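4. Lining the back and side panels

Do this before the shelves get loaded. Clendora print sheets only, the Goltus ones are a different depth.

1. Wipe panels down, let them dry properly.
2. Cut sheet to 550 mm. Check twice – no spares in the pack.
3. Peel top edge only. Line up with the rail, smooth downwards.
4. Work out bubbles with a cloth. Not a scraper.
5. Leave 9 hours before putting anyting against it.

Note: pattern doesn't need to match at the corner. Bold prints hide the join.

CAUTION: keep the blade off the metal rails, they scratch.
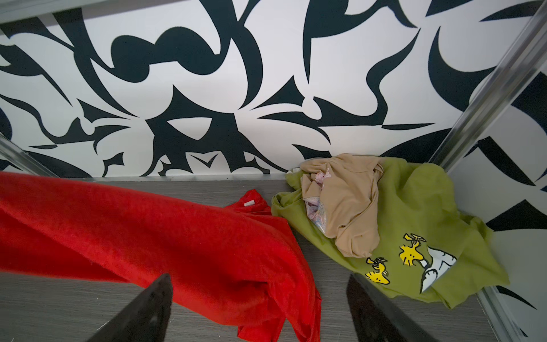
Adeel Naqvi says do the side panel first, then the back, as he had to lift 2 sheets doing it the other way round. Either order is fine if you trim last.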